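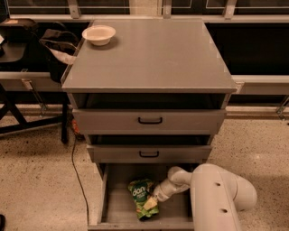 Gray three-drawer unit, cream bowl on top

Forum > Home > Small Spaces > Entryway drop zones, show me yours!

poppyhartley
Joined: January
Posts: 20

Okay, I have been reading this board every night with a cup of tea and I'm finally starting a thread of my own! I want to talk about the spot where everything lands when you walk in the door. Keys, mail, sunglasses, the dog leash, receipts you don't need.

Ours used to be the kitchen counter and it was a mess all the way through winter. Now we have a bowl for keys and a drawer unit (photo up top), and I love it more than is reasonable. I come home, keys go in the bowl, mail goes in the top drawer, done. My husband Tully has lost his keys once since we set it up, and they were in his coat.

So what do you all use? Hooks? Trays? A big basket? I want to hear everything — especially from people in apartments with no real hallway.

skunano
Posts: 871

Welcome, Poppy! Bowl people unite. I've had the same one by my door for 12 years and it has survived two moves and a toddler.

My only advice is to give the mail a rule. A drawer full of mail is still a pile of mail, you just can't see it. I open everything standing up, next to the recycling, before my shoes come off. Sounds bossy but it takes a minute and I haven't missed a bill in ages.

preso_home

Going to disagree on the bowl, sorry! Bowls fill up. You start with keys and in a month it's keys, coins, a dead battery, lip balm and a screw from who knows where. Then you're digging every morning.

Hooks all the way. One hook, one set of keys. If the hook is empty you know right away that you left them in the car.

skunano

My bowl has keys in it and nothing else, thank you very much :)

preso_home

You are a stronger person than me. I had to take the bowl away from myself.

Nisha Tomar
Moderator

Love this topic! I rent, and the walls here are some kind of plaster that crumbles if you look at it wrong, so hooks are out for me. I tried the stick-on ones and they came down in the night with a bang that had me standing in the hall holding a shoe.

What I ended up with is a narrow shelf behind the sofa, which faces the door. There's a shallow tray for keys, a jar for coins and an old toast rack for mail. The toast rack is the best thing I own. It was at the back of my aunt's cupboard and it holds letters upright so you can see what's there. When it's full, I sit down and deal with it.

Poppy, what do you keep in the other drawers?

poppyhartley

A toast rack!! I'm going to be looking for one at every yard sale now.

The middle drawer is hats and gloves, and the bottom one is for shoes we wear all the time. I'm a bit torn on the shoes. They fit, but on a rainy day I don't want to shut damp sneakers in a drawer, so they sit on the mat anyway and the drawer ends up with flip-flops in it.

clisora

Get a boot tray for the mat and give that bottom drawer to bags. We have 3 kids and reusable bags were taking over the house. Folded flat, they all fit in one drawer, and the kids can put them away themselves.

Also team bowl, but with a lid jar next to it for the little stuff Preso mentioned. Dump the jar out when it's full. Last time I found enough quarters for the laundromat!

preso_home

Okay, the jar idea is good. I still think hooks win for keys.

Nisha Tomar
Moderator

For the wet shoes, newspaper inside overnight and then put them away in the morning. My mother did it and I do it too.

poppyhartley

Bags in the bottom drawer is brilliant, I'm moving the flip-flops tonight. And Preso, I'm putting up one hook for the dog leash, so you get partial credit!

Does anybody have a good spot for umbrellas? Ours just lean in the corner and fall over.

skunano

Tall vase with a few stones in the bottom so it doesn't tip. Mine was from a thrift store.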